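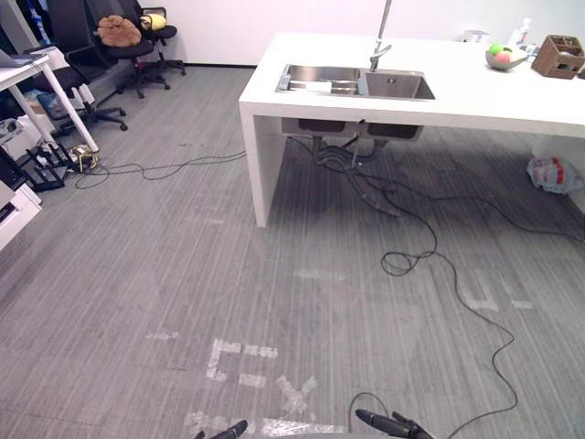

About us | Kitchen islands and practice kitchens

We make kitchen islands, and we keep one at Wasdale for people to bother. That is most of what there is to know, but the web designer left us a whole page, so we'll go on.

Ulstead started out as a joinery workshop that built whatever was asked for: wardrobes, shop counters, one pulpit. The islands came later, when a customer asked for a sink in the middle of her kitchen and we said it would be no trouble. It was a great deal of trouble. The pipes had to come from somewhere and go to somewhere else, the tap dripped on the side where she kept her cookery books, and the whole thing was too wide for anyone under six feet to wipe down. We took it out, built it again, and found we'd rather enjoyed ourselves. The pulpit people never rang back, so islands it was.

What we do now

We design, build and fit islands with sinks in them. A few come without, for people who only want somewhere to put the post. Our plainest one is called the Destavby, a white worktop on panel legs, and it outsells everything else we make, including the ones we spent far longer drawing. There is also the Chow, which has a lower end for sitting and eating at. It was meant to be called something more dignified, but that was the word on the workshop drawing and the brochure had gone to print.

An island takes us up to 90 hours from first cut to last wipe. The sink takes up a fair slice of that. People choose a sink by looking at it from above, which is understandable, and then live with it from underneath, where the bowls hang down and the hoses go round each other looking for a way out. We like to show customers the underneath early on. Some go a bit quiet. Most then ask a sensible question about where the bin will go, and we have to say that we were hoping they wouldn't bring that up.

The practice kitchen

Wasdale is our practice kitchen. It isn't a showroom in the usual sense, as there are no bowls of lemons arranged by someone from an agency and you won't be offered fizz. The fruit is for eating. There is carpet, grey and striped, which every visiting kitchen fitter remarks on within a minute of coming through the door. We know. It came with the room, and we have grown fond of it in the way one does of a neighbour's dog.

The idea is that you come and do your ordinary jobs at a real counter before you spend any money on one. Wash up. Peel something. Lean on it while pretending to listen to somebody. It is remarkable how many people have firm opinions about worktop height and have never once stood at the height they are firm about.

We ask you to bring your own things if you can. Your biggest pan is the useful one, and the roasting tin that has never fitted in any sink you've owned. One couple brought a fish kettle and no fish. If you arrive with nothing we'll lend you a mug, and you can learn a surprising amount about a sink from one mug: whether your knuckles meet the tap, where the thing goes afterwards, and how far you must reach to put it there.

Which brings us to racks. We are in favour of a metal rack that sits down inside the bowl, so that the washing up drains where the water was going anyway and the worktop stays clear. Not everyone agrees. There is a strong draining board party among our customers, and they write longer letters than the rack people do. We will cut drainer grooves for anyone who wants them and keep our thoughts to ourselves until the invoice is paid. 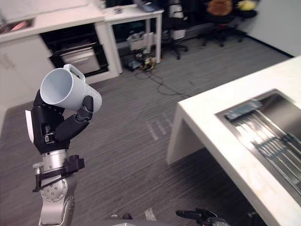
How a visit goes

You book a slot, and a slot is two hours. Mornings fill up first. The half past four one is nearly always free, and has the advantage that everybody is hungry and says what they think.

The first part is yours. We put the kettle on and stay out of the way, or at any rate we stand a little further off. After that we sit down with a tape measure and your floor plan. If you haven't got a floor plan, the back of an envelope will do nicely, so long as the doors open the right way on it. We once built a very handsome island that a larder door could only greet with a bang, and we would like not to do that again.

A visit costs £125, which comes off the price if you go on to order. If you don't order, you have had two hours away from your own washing up, and you've got rid of the only thing we are good at selling, so we'll part as friends.

What we won't do

We won't put a hob on an island right beside a sink, however nice the magazine was. We don't do islands that light up from below. We won't fit a worktop overnight so that it's ready for a christening, having tried it, and having met the aunts.

We also won't tell you that you need an island. Plenty of kitchens don't. If you can't walk round all four sides carrying a tray, what you have is an obstacle with a sink in it, and a decent table would suit you better. We don't make tables, but we know people who do and will pass on a number.

Odds and ends we get asked

Do the white ones show the dirt? Yes. So does the dirt on a dark one, only in crumbs.

Can I have two bowls? You can, and we would. One wide and one deep is the arrangement we end up drawing most often. The wide one takes the rack and the deep one takes whatever you'd rather not look at until after supper.

Is a tall tap worth it? If you fill stockpots, yes. If you mostly fill a kettle, it's a tall tap. You may like it anyway, and that's allowed.

How many have you made? At the last count, 169, leaving out the first one, which we made twice and aren't sure how to enter.

Do you come out to measure? Always, before anything is cut. The envelope is charming, but we don't build from it.

When's the wait shortest? Order in April if you can. By autumn everyone wants to be finished for Christmas, and the answer to that is generally no, said kindly.

Finding us

The workshop is round the back and the practice kitchen at Wasdale is through the front door, which sticks. Give it a shove. Parking is on the road outside, and if you've brought the roasting tin, ring the bell and we'll come and hold the door for you.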